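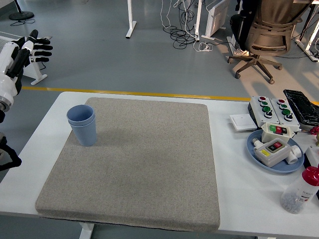
Two blue plastic cups, one nested in the other, on a speckled mat.

Pomton's big fall show is called "Surplus," and it wants you to know it is about abundance. The wall text says so four times before you reach the first object. I went in on opening weekend, paid full price, and came out less sure what the show was about than when I had only read the press release.

The premise is simple enough. Rajkumari Pal, the guest curator, has brought together sculpture made from things that come in large numbers: bottle caps, receipts, shirt buttons, parking stubs. The release promises "a reckoning with the countless." Then it counts. The main work, Ondieki, is made of 2,424 buttons sewn onto a single length of canvas, and that number appears on the label, in the brochure, on the tote bag and in the audio guide. I have no reason to doubt it. I do wonder why we are told it so often, and what we would lose if the answer were 600.

Ondieki is a decent piece of work. From the doorway the canvas looks like wet gravel, and close up you see that the thread changes color every foot or so, which the label doesn't mention and which I liked more than anything it does. Somebody sat and made those choices. The brochure would rather talk about labor in general than about this labor, and it never tells you how long the sewing took or whether the artist had help.

The second room is weaker. Fultel is a stack of receipts, pressed flat and bound along one side like a phone book. You are invited to turn the pages wearing cotton gloves. There was one pair of gloves. I waited behind a family of five, turned three pages, and found receipts. The label says the work "asks who is keeping the account." Maybe. Most of the ink has faded, and if that was the plan it's a good one, but the text treats the fading as a conservation matter and moves on.

Clorano, in the back, is the piece people are photographing. It is a ceiling-high curtain of parking stubs, and it moves a little when the door opens. It is pretty. I would have said it was also the least thought-through thing in the building until I heard Tarun Shakya speak about it at the gallery talk on 14/10/2024. Shakya made the curtain, and he was refreshingly plain. He said he started it because he had a drawer full of stubs and didn't want to throw them out. He said he has never been happy with the bottom edge. Pal, sitting next to him, steered things back to late capitalism, and he nodded politely.

That exchange sums up my trouble with "Surplus." The artists seem to be interested in particular stuff – a drawer, a thread, a kind of paper. The show is interested in amounts. Each label runs up to 200 words, in gray type on a white wall, and nearly all of them open with a quantity. By the third room I had stopped reading and had a better time.

There's also the question of what was left out. Repetition in sculpture has a long history and much of it is funny, or boring on purpose, or made by people who could not afford other materials. You would not know it from this hang. Everything is spotlit and spaced well apart, so even the shabbiest object gets the hush of a chapel. A crowded table would have served some of these works better. The small button studies, in particular, look lonely in their glass case, and they are too far back to see the stitching.

Pomton says it will rotate some of the pieces later in October and may add a second pair of gloves. The gallery is also planning a catalog, with an essay by Pal, and I'd like to read it, mostly to find out whether an essay gives her room to talk about the objects one at a time. I asked at the desk if Shakya would be contributing. They weren't sure.

Worth going? Yes, if you are nearby, for Ondieki and for the curtain when the door is busy. Skip the audio guide. The side entrance is closed for the run of the show, so use the front steps or the ramp to the left of them.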